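Working Alongside the Dish Handling Arm: Procedure for Wetico Kitchen Staff

1. Report to Dzifa Atinga before the arm is started.
2. Keep hands outside the taped area while the arm is moving.
3. To halt the arm, press the red stop button on the teach pendant.
4. Record any dropped or chipped item in the shift log.

Staff formerly assigned to racking will rotate through inspection and pendant duty. No position is removed under this change. Training takes 6 shifts.

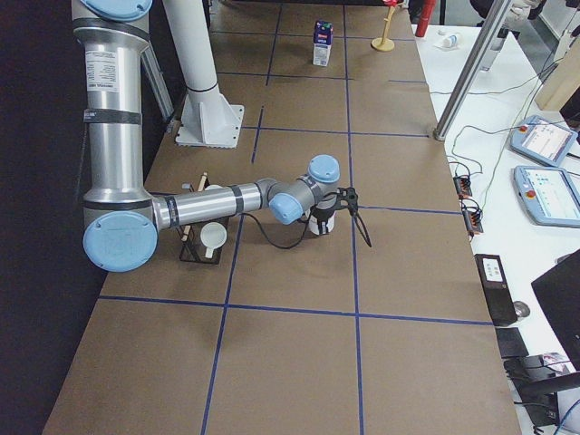 Page last changed: June, by J. Lu

A cup must be fully released before anyone reaches for it.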